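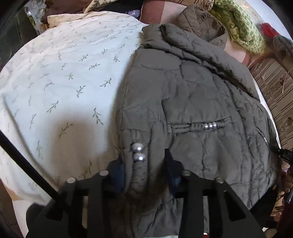 Olive-grey quilted jacket with drawstring waist, on the bed.

Hello all,

Replying to Dalia's question on washing down at home. Her message first:

> From: Dalia Amrani
> Subject: Washing down, again
>
> I have a sleeping bag and two pillows to get through before November. The launderette in Zurnmont now wants 17 a load for the big drum and the dry cleaner won't take down at all. Has anyone used the Garex down wash? And can I do it in an ordinary machine, or will it come out in lumps?
>
> Dalia

I've used the Garex for three winters and have no complaints. The 300 ml bottle does four pillows or two sleeping bags if you stick to the line on the cap. Pruneo is cheaper but I had to rinse twice as often to get the suds out.

An ordinary machine is fine for pillows. Do them in pairs so the drum stays balanced. For the sleeping bag I'd use the bath: lukewarm water, zips done up, press it down with your hands and leave it for an hour. Don't lift it by one end when it's full of water. I tore a baffle that way and lost a fair bit of filling.

The lumps are normal when it's wet. They go in the drying. Mine took 155 minutes on low with three clean tennis balls, and I stopped it twice to pull the clumps apart by hand. Then leave it somewhere airy overnight. If it smells musty in the morning it needs another go.

Check the label before any of this. Some pillows sold as down are part feather, and the quills poke through old cotton once they've been tumbled.

You can borrow my tennis balls if you're passing.

Ki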